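Speaker notes: Small parts on a work table
Evening talk, Bredach, August. Start 7:00, questions at the end.

Slide 1. Title

Good evening, and thank you for coming. Wait until the people in the back have a chair. Say that I speak slowly and that they can stop me if a word is not clear.

My subject tonight is very small parts, and the table under them. I mean the pins, clips and little rings which you can lose by breathing on them. In our workshop we have 262 kinds of such parts on the list. The smallest ones you can hardly feel between the fingers.

Slide 2. The Modero drawer

Show the old drawer first. Pass it around, lid closed!

We bought the Modero drawers when we moved to the Adeck building. They have 90 small boxes each. In the first year we kept everything by size, and it was a mistake. Two parts of the same size but different metal look the same in the evening light, and we mixed them often. Now we keep them by the job they belong to, and the size is written on the front of the box.

Ask the room: who sorts by size, who sorts by job? Let them talk for a minute.

Slide 3. The surface

Many people want a white table. I also wanted one. A white table looks clean but it is tiring for the eyes, and a silver pin disappears on it. On a black table you find the silver pin quickly, but you lose the dark screws.

A tan surface is a good middle. Gold color, silver and black can all be found on it if the lamp stands low and comes from the side. The old marks are a small problem, because a pale scratch can look like a pin. You learn your own scratches after some weeks. I would not sand them away, the surface becomes uneven and the parts start to roll.

Walls around the table are the best thing we ever added. On three sides is enough, you need the front open for working. Before the walls, a dropped part went to the floor and then we were all on our knees. Choose a quiet color for them, gray or something near to gray. Shiny walls give reflections and you will reach for parts which are not there.

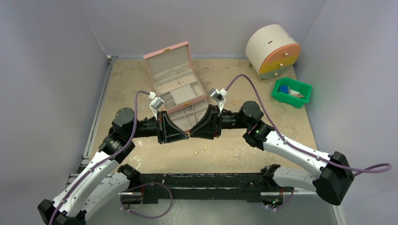
Passing a part from one side to the other is the moment when most parts are lost. My rule is to pass low, over the middle of the table, and never over the edge. The side that gives must wait until the side that takes has a firm hold. It sounds simple. Please try it with a ring of 2 millimeters and you will see how early everybody lets go.

Also, do not pinch too hard. A small round piece will jump when the pressure is not even. Hold it by the flat part if it has one. If it has no flat part, take it as near to the tips as you can and move slowly.

(Drink water here. Check time, should be before 7:30.)

Slide 4. The Qin tray

The Qin tray is for finished parts only. Say this two times, because people always ask. Parts that wait for work stay in their box, with the lid beside it, on the left. I put a thin piece of felt in the tray so nothing slides when we carry it.

For the big order we had 444 clips in these trays and the order took us most of the spring. The felt was changed one time. I recommend the dark green felt, the white one leaves hair on everything.

Slide 5. End of the day

Brush toward yourself, with a soft brush, into a flat dish. Look through the dish before you empty it. Close the drawers before you switch off the lamp.

Then questions. If there is none, ask about lamps, somebody always has an opinion about lamps. The trays stay on the side table for those who want to look, and I must bring the key back before 9:00.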